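Sernetbridge Home Support
Ticket: Tovari hanging basket rack, top bar and basket query
Status: Open, waiting on supplier
Opened: Mar 1, 2020

Original request

I bought the Tovari rack in natural wood with the long white wire basket. Your listing says the bar stays level "under everyday use". I'd like to know whose everyday use. With nothing in the basket it's fine. With cutlery in it, the left side drops and everything slides toward the dividers on that end. I have rebuilt it twice from the sheet in the box. The sheet has no words on it, only arrows, and one of the arrows points at nothing.

I've read the canned answer on your help page. The floor is level. I own a spirit level and I know how to read it.

First reply from support

Thanks for getting in touch. Please check that both posts are pushed fully down into the base tray and that the hooks are evenly spaced on the bar. Uneven loading is the usual cause. We also recommend the Sikora felt pads for the underside of the tray.

Customer

Posts are down as far as they go. I tapped them with a rubber mallet and a tea towel, then checked the heights with a tape and they match. Hooks are even. As for felt pads, I fail to see how felt under the tray straightens a bar at the top of the posts, and I'm not spending more money to find out.

What I did today, in order:

Emptied the basket and hung it. Level.
Put 600 grams of rice in the middle compartment. Level.
Moved the same rice to the far left compartment. Dropped 3 millimetres on that side.
Moved it to the far right. Dropped by a hair, not enough to measure.
Swapped the posts left for right and did it all again. Same result, still the left.

So it isn't the posts. I'd say the socket in the tray is bored slightly oversize on that side, but I'm told you don't accept "I'd say". 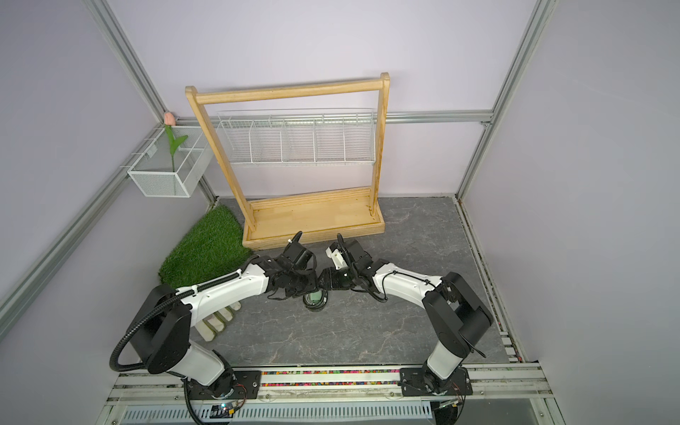

The tray is where I'd look, and I would like someone at your end to look at it instead of sending me the loading chart again. Everything hangs off it. You've got two uprights standing in a shallow wooden tray, one bar across the top, and that long basket slung between them, so any slop at the bottom gets bigger by the time it reaches the bar. The basket has five compartments, and your chart gives weights for four. Which one am I supposed to leave out? The small mesh basket with the pink tulip in it isn't hooked on the rack at all, it hangs on the metal frame behind, so please don't write back telling me to take the flower off.

Second reply from support

Thank you for the detail. We have passed your notes to the supplier. The chart does appear to be from the earlier basket and we'll ask for the current one. In the meantime, could you try a thin paper shim in the left socket? Some customers have had success with Polix joining wax, which we can send at no charge.

Customer

Paper shim tried, one fold. Drop went from 3 millimetres to 2. Two folds and the post won't seat. That tells me the socket is the problem and it also tells me paper isn't the fix. I'm not against the wax, but wax in a loose joint sounds like something that works until October and then the weather warms up.

What I'd accept is a replacement tray, checked with a post in it before it leaves the warehouse. I don't need the posts, the bar or the basket again. I also don't want a voucher.

Internal note

Replacement tray requested from Tovari. Customer declined wax and pads. Loading chart flagged for correction. Do not close on auto timer.

Customer

Got an automatic email asking me to rate how my issue was resolved. It hasn't been. I'll rate it when the tray turns up and the rice stays put.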